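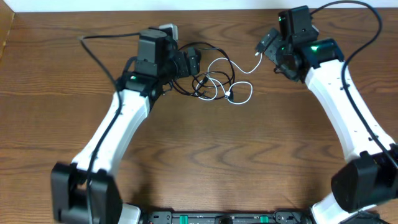
4. Reading the Draft Against the Adopted Budget

Last updated: Thursday, January 4, 2018
46 shares | 3 comments

Section 3 laid out how a county health budget moves from department requests to the executive's draft and then to the board. We now get to the part of the project we enjoyed most, which was putting the draft and the adopted budget side by side and reading them line by line. Budget documents have a reputation for being dull. We came away with the opposite view, and we hope some of that shows in what follows.

4.1 The lines we matched

Our material is the health portion of the Oltorance county budget, including the transfers the county makes to the city of Mirkerthorpe and to the smaller district of Skillby. The fiscal year starts in July. The executive's draft comes out in the spring, the board holds its hearings, and the adopted version is published shortly before the new year begins. Both versions were available in full, with the short text notes that department staff write next to each amount.

We matched 1,783 lines across the two versions. A line counts as matched when the same program code shows up in both, or when the code changed but the note made it plain that the money was for the same work. Matching by code alone would have been quicker, and it would have missed some of the best material we have. The environmental health division, for instance, was renumbered in full between the draft and the adopted budget. A reader using only the codes would conclude that restaurant inspections had been wiped out and that a brand-new inspection program had appeared from nowhere!

To sort the changes we used the Nijs sheet, a one-page coding form that asks the reader to record the change in dollars first and the change in wording second, on separate passes. Floor Prins and Thabiso Mahlangu each coded every matched line. They worked apart and compared sheets only when a whole division was done. Where they disagreed, they went back to the hearing minutes together, and the reading in the minutes won. We kept a log of those disagreements and found it so useful that we'd suggest any similar project do the same. The lines that two careful people read differently tend to be the lines where the department itself hadn't settled what it meant.

4.2 What changed

Of the matched lines, 700 differed in some way between draft and adoption. That was far more than we expected going in. Talk about the county budget, in the local papers and at the hearings, usually treats the executive's draft as a finished plan that the board then trims here and there. What we found looks much more like a working paper.

The changes fall into several kinds. Most are small moves between neighboring lines inside one division, such as a bit less for printed materials and a bit more for mileage. These rarely come up at a hearing. They seem to come from program managers who see the draft for the first time as a whole and notice that a cost has been put in the wrong place. We were tempted to set them aside as housekeeping, and we're glad we didn't. Mileage is a good example of why. In Skillby, home visits to new parents depend on nurses driving long distances, and a visiting program with salaries but no mileage can't make its visits. The draft had the salaries. The adopted budget had both.

A second kind is the restored line. The draft proposed to close the evening immunization hours at the Mirkerthorpe clinic and to fold the work into daytime hours. The board put the evening hours back after a hearing in which parents who worked day shifts spoke one after another. The amount was small next to the clinic's total, yet it took up more of the minutes than any other item. We love this case, and we've taught it twice already, because students can follow the entire path: a note in the draft, a public comment, a question from a board member, a revised request from the division, and a new number in the adopted book.

Then there are changes that come from outside. State grant awards are announced on their own calendar, and the executive has to guess at them. When a guess proves too high, the division has to find the difference somewhere, and the place it looks first says a lot about how it ranks its own work. In Oltorance the tobacco prevention program gave up its supply money before it gave up any staff hours. Dental screening did the reverse. Neither choice is explained in the budget, and we would very much like to see somebody interview the managers involved.

4.3 Changes in words only

The group that surprised us most is made up of 150 lines where the dollar amount stayed exactly the same and the note changed. These are part of the larger set of changed lines, and a reader working from a spreadsheet of amounts would never see them.

Some are plain fixes to grammar or to the name of a program. Others matter a great deal. One line in the draft paid for "outreach on lead testing." In the adopted budget the same sum paid for "lead testing and follow-up," and the division was then on the hook for calling families back after a high result. The price of that promise wasn't added anywhere. Another line moved from "youth mental health services" to "youth mental health referral." Same money, much narrower job. A parent reading the first note would expect a counselor, and a parent reading the second would expect a phone number.

We coded each of these for direction, meaning whether the new note promised more, less, or simply something else. More was the most common result. Our reading is that words are cheap to add late in the process, when there's no money left to move and a board member still wants to come home with something. That's an interpretation, and the minutes support it in some cases better than in others. What we can say firmly is that the added promises cluster in the last round of edits, after the totals have been fixed.

Figure 2. Ventilation duct and ceiling reflected in a pane of glass.

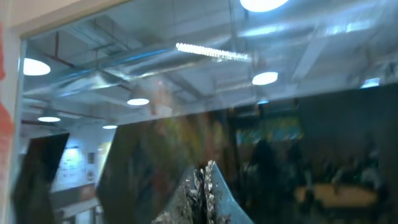
The clustering also helps explain a complaint that came up again and again in the division reports from the following year, where managers wrote that they were being asked to report on work they had no budget for. In the lead testing case, the year-end report lists follow-up calls as "partly met." Set that phrase next to the two versions of the note and it makes perfect sense. The people doing the work had been handed a larger task late in the spring, with the same funds they had asked for to do the smaller one.

4.4 Limits of the comparison

We studied one county through one budget cycle. Oltorance has a strong executive and a board that meets often, and a county where the board writes its own draft might look quite different. We also can't see changes made before the draft was published. Departments and the executive's staff trade figures for weeks, and none of that is public. The draft is the first version we have, and it would be a mistake to read it as the first version there was.

Matching by note adds some judgment that matching by code does not. We think the trade is well worth it, for the reasons given in 4.1, and the full matching table is included with the appendix so that others can redo it their own way. Please do! We would be delighted to be corrected on the environmental health lines in particular, where the renumbering made for slow going.

Finally, an adopted budget is still only a plan. Spending can and does drift from it once the year is under way, and Section 5 follows a smaller set of lines, all from Mirkerthorpe and Skillby, through to the year-end reports.

Comments (3)

budgetnerd_88
The words-only group is great. I worked in a county finance office for years and we never tracked notes at all, only amounts. Is the Nijs sheet in the appendix too?

Marlene K.
The evening clinic hearing sounds a lot like ours. Did the restored hours survive the next year's draft?

T. Mahlangu
Yes on the sheet, it's the page after the matching table. Marlene, they did, with the same amount and a slightly longer note. It's in Section 5.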